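**Trulenside Publishes Care and Setup Procedure for Its Hand-Held Gripper Units**

LULTELELL, 2023-05-12 — Trulenside today released the written procedure its field staff use to set up, look after and repair the hand-held gripper units in its household textile program. The procedure applies to all 21 units now in service and replaces the short checklist that had been packed with each one.

The units are used in pairs, in ordinary homes, to record how people handle towels, blankets and similar items. Each carries two yellow fingers on a black frame, with a numbered label on the plate below. Under the new procedure, that number is written in the unit's log before any work begins, and the same log follows the unit to the repair bench at Bensaid.

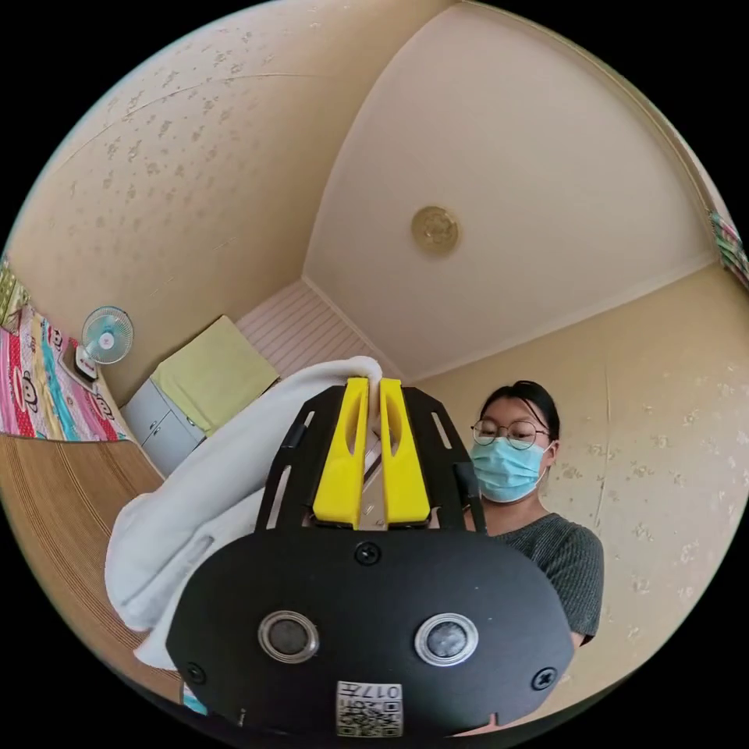
Unit 017 with its fingers closed on the edge of a white towel.

Setup starts with the fingers. The operator closes them slowly with nothing between them and checks that the two faces meet along their full height. If one finger leans, the screws at its base are loosened a quarter turn, the finger is squared, and the screws are tightened again by hand. Power drivers are not to be used. The operator then closes the fingers on a single layer of cloth and pulls lightly. Cloth that slips calls for a second check of the finger faces, which may have picked up lint.

"Most of the units that came back to us in the past year had nothing broken," said Abdelkrim Benkirane, head of equipment service at Trulenside. "They had lint in the slide, or a screw that had been turned too hard. Our operators asked for clear instructions they could follow on site, and they now have them."

Cleaning is required after every session that involves towels or knitted goods. The rail between the fingers is brushed dry from top to bottom. Oil is not permitted on the rail at any time — it holds fiber and can mark a household's linen. The plate is wiped with a soft cloth, and the label must stay readable. A worn label is replaced before the unit goes out again.

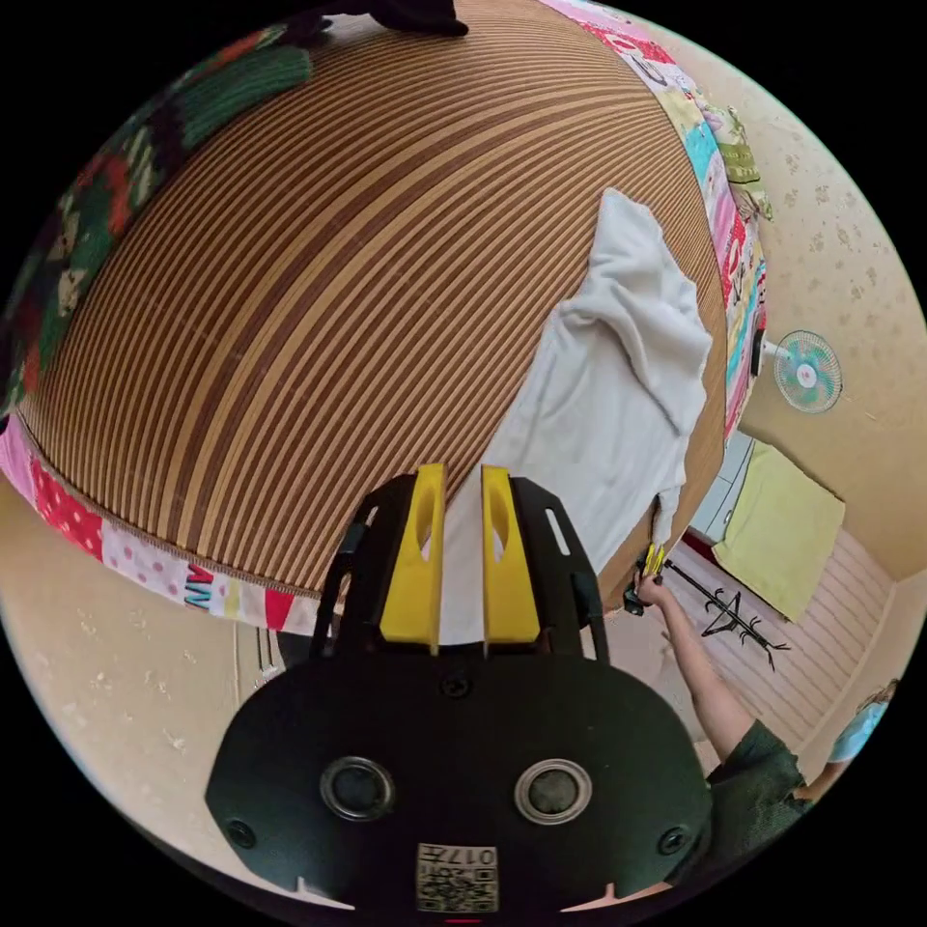

Where two operators work together, each is responsible for one unit from setup through cleaning. Units are not traded during a session. A unit that fails the cloth test twice is withdrawn and its partner may continue alone only with the approval of the session lead.

Repairs beyond squaring and cleaning are carried out at Bensaid, where 6 technicians have been trained on the procedure. Fingers are replaced as a matched pair. Each repaired unit completes 16 test closures on folded cloth before release, and the result is entered in its log. The service record now holds 3,055 entries, all of which have been moved to the new format.

A companion guide to spare parts, prepared with Dillow, will be issued to field staff before the end of May.

**About Trulenside**
Trulenside builds and maintains hand-held equipment for robotics work in homes. Its main office is in Lultelell.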